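Zundura Hand-Held Gripper: Setup and Care FAQ

For operators using the two-finger gripper on soft goods in furnished rooms. Covers the Pukadby finger set and the Gosling camera mount. Bench repairs beyond finger and pad replacement go to the Flasden workshop.

What should I check before the first run of the day?

Open and close the jaws fully with nothing between them. Travel should be smooth and both fingers should reach their stops together. Look at the inner edge of each finger: the blue pad should lie flat on its seat with no lifted corner. Check that the screw heads on the finger mounts are fully down. Then start the camera and confirm both pads are visible in the preview.

How far open should the jaws be on approach?

Fully open, until the fingers are on either side of the fold you intend to pick up. Partly closed jaws tend to push fabric ahead of them. 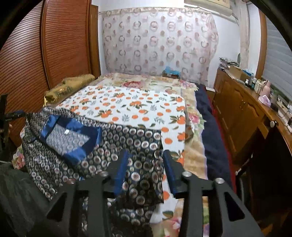

Jaws open above a patterned navy item spread on the bed. One blue pad per finger.

The preview bends straight lines near the edges. Is the lens faulty?

No. The wide lens curves door slats, blinds and bed edges, and darkens the corners. Do not try to correct this by shifting the camera on its mount. Report it only if the centre is soft or the curvature is clearly uneven from left to right.

Which way do the pads go on?

Grip surface inward, long edge parallel to the finger. Pads are supplied in pairs and are replaced in pairs, even if only one is worn. A new pad against an old one closes off centre and the fabric creeps toward the worn side.

How often are pads replaced?

After 30 hours of use, or sooner if the surface is glazed, torn or no longer recovers its shape when pressed. Record the change in the tool log. The part number for the pair is 556.

How do I clean them?

Wipe with a lint-free cloth dampened with water and a little dish detergent, then wipe again with clean water. Leave to dry for about 20 minutes before closing the jaws. Solvents attack the adhesive. Quilts and fleece shed more than woven cotton, so inspect for fibre between items when working with them.

What is the best place to grip a bag or lined garment?

Take a standing or hanging fold of the outer fabric. Stay clear of snaps, buckles and zips, which mark the pads, and avoid gripping a satin lining on its own.

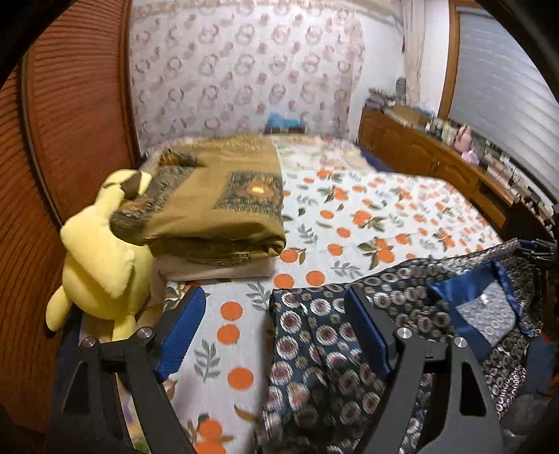 Line up the centre of the gap with the fold before closing, and keep the wrist still while the fingers come in. If one pad touches first, stop, reopen and move the tool sideways. Forcing the second finger across will load the mount and loosen its screws over time.

A finger has play in it. Can I tighten it myself?

Yes. Power the camera off and support the finger by hand. Snug the mount screws a little at a time, alternating between them, and recheck jaw travel. If play remains, tag the tool and send it to Flasden. Do not add threadlocker to the plastic parts.

Do I need to recalibrate after changing a finger?

Yes. Run the open-close routine 18 times and save the result under the tool's serial number. A pad change alone needs only the visual check.

How should the gripper be stored?

Jaws open, pads touching nothing, lens cap on. Keep it out of parked vehicles in summer.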